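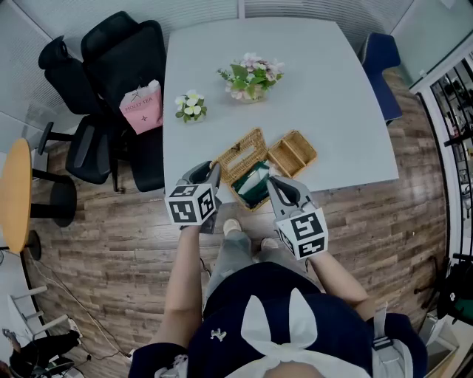
Werholm hand-held gripper pair: review after two months

Verdict: good data, weak trigger return. Check yours before a long session.

We bought two pairs of the Werholm grippers in October for recording manipulation tasks at Drerkbridge. The list price was 918 dollars a pair, with the printed marker cubes included. I run the sessions and Sebastián Zúñiga handles the recordings afterward.

Most of our work is tabletop packing: baskets with lids, bagged goods, things that crease and slide. A wicker lid is a fair test for any gripper. The weave catches, and the lid wants to swing back. The gray jaws hold an edge like that without crushing it, and I have few complaints about grip.

Tracking is fine too. The cubes show enough faces that tilting a wrist rarely loses the pose. Out of 1000 recorded episodes we threw out 59 for tracking, mostly from glare.

The fault

At episode 343 the right gripper stopped opening fully. The operator let go of the trigger and the jaws stayed partly closed on the basket rim. She pulled back, the basket came with her, and the jaws then snapped open near her other hand. She got a pinched finger, no cut. We stopped for the afternoon.

Olesia Hrynyshyn opened the handle the next morning. The return spring had slipped off its post and was rubbing the inside of the shell. The post is a plain peg with no lip, so there is little to keep the spring in place. She checked the other three handles and found one more spring sitting crooked.

Worse, the recording software logged the jaw as open the whole time. It reads the trigger, not the jaw. Sebastián had to go back through the earlier episodes by eye to find where the two stopped matching.

Support

Werholm answered in four days and sent new springs — same part, same peg. We added a small retaining clip from Fliltano and have had no repeat so far.

Compared with the Cordier set

The Cordier pair we used before is heavier and tires the wrist, but it measures the jaw directly. I would still pick Werholm for long sessions, with the clip fitted and an open-and-close check every morning.

Three stars out of five.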